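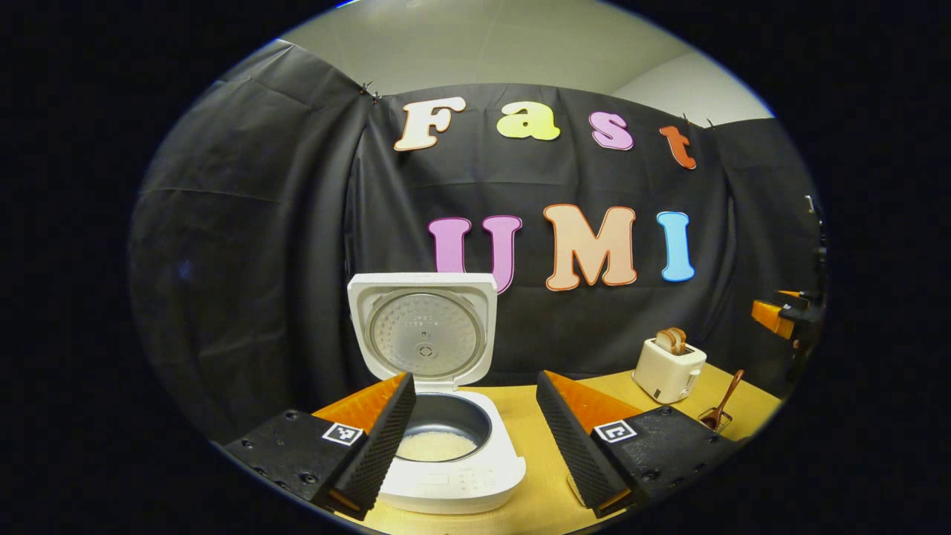

Can a machine do kitchen chores yet? Rice as a test case

Hung
Posted Saturday
My bar is low: scoop cooked rice, close the lid, done. Skillmont's arm managed 4 clean scoops in a row on our bench, then pushed the pot off its seat. I'd call that a no.

Kurnodance
Depends what you count. We logged 392 attempts on dry rice and the failures were nearly all at the grasp. Once the handle was held square, the scoop itself was dull.

Britosix
Disagree. Dry rice flows and cooked rice sticks. Your number says nothing about dinner.

Kurnodance
It says something about handles.

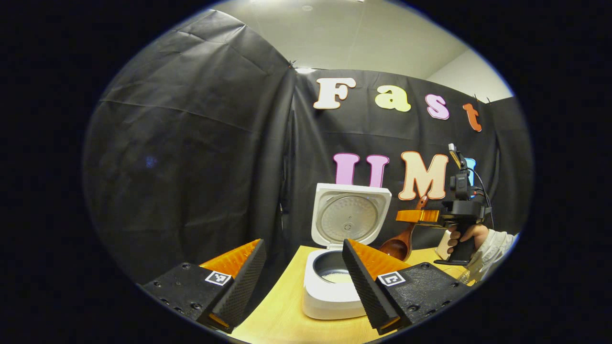 Britosix
Grasp choice and contact force are separate problems, and the second is the one I don't see solved. Holding the ladle by the upper handle, with the ladle angled down and the bowl pointing toward the pot, leaves a long lever. Any drag at the bowl turns into torque at the fingers. Ribbed pads help a little.

Hung
So grip lower?

Britosix
Then the knuckles hit the rim. Pick one.

Kurnodance
We moved the grip down 2 cm and had no rim contact. Shallow fill only. I can rerun 200 with cooked rice if somebody else washes the pot.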